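慢下来的生意

“慢手作”这个词，如今贵得有点说不清。周末两小时的体验课，收费抵得上一家人吃顿好饭，招牌上写的却是“放下焦虑”。我断断续续上过五家工作室的课，带着怀疑去，多半也带着怀疑回来。

第一家叫“Sầm”，开在老厂房二楼，楼梯又陡又窄。店主Nhung Lương以前做财务，讲起话来倒不玄乎。她承认，来上课的人里，第二次还会出现的很少。“大家买的是一个下午，”她说，“手艺是顺便的。”这话我信，可店里的宣传册不是这么写的。册子上说，捏泥能“重建注意力”，还引了一项研究，没有作者，也没有出处。我问她研究在哪里，她说册子是请Jerno做的，文案交过来就是这样。

Jerno是一家品牌策划公司，手里有不少这类客户：陶艺、编织、植物染，还有教人磨咖啡豆的。负责人Tín Dương很坦率，说“疗愈”两个字放在标题里，报名的人就是会多。至于有没有疗愈，他反问我：“你去泡温泉，会要求看论文吗？”

我不会。但温泉也没有告诉我，泡完能升职。

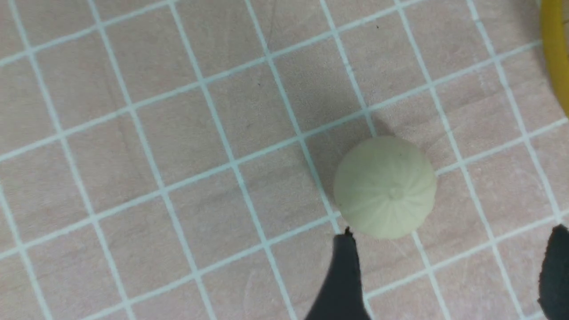 鼠尾草绿的小泥球，浅浅的纹路从一个小凹点散开，有几分像南瓜。

把兴趣包装成自我提升，并不新鲜。研究消费史的Golshifteh Hassanpour给我看过一本1695年的家政小册子的影印本，里面劝主妇们做针线，理由是“使心安定，使手不闲”。她觉得，三百多年来变的主要是价钱。从前这套说法是用来劝人省钱的，现在用来劝人花钱。我问她会不会去上这种课，她说上过，做了一只杯子，漏水，现在插笔。

也有人真心受益。Si-eun So在“Rumov”学了三年编织，从围巾学到毛衣，去年十月开始替店里带新学员。她不爱听“疗愈”，听到就皱眉。她说头半年全是挫败，拆了织，织了拆，手腕疼，回家还要被母亲笑话。后来喜欢上了，是因为终于织得像样。这种喜欢跟宣传册上的宁静差得很远，倒更接近小时候学会骑车的那股得意劲儿。

问题也许就在这里。手艺要花时间才有趣，体验课卖的偏偏是不用花时间。于是难的部分由老师提前做掉：泥揉好了，线起好了针，颜色配好了，学员只管最后那一步，拍照，带走。我在第三家店里看见老师趁学员接电话，悄悄替她修好了歪掉的杯口。学员回来后很高兴，说自己大概有天分。

第四家的老板Ratih Wattimena试过反着来。她规定新学员头两次课不许带成品走，做坏了就揉回去重来。退款的人不少，留下的都成了熟客。她算过账，勉强打平。平台Riltelus给她的评分却一直上不去，差评里最常见的一句是“没有东西可以发”。她没打算改，也不劝同行学她，房租是各人自己交的。

我不反对谁花一个下午玩泥巴。我自己也玩得挺高兴，指甲缝里的泥洗了很久。只是希望店家把价目表写清楚：多少钱是场地，多少钱是材料，多少钱是那几句关于内心平静的话。最后一项，我想单独退掉。

回家路上，手机里又弹出一条推送，第五家店开了新课，教人静心削铅笔，买二送一。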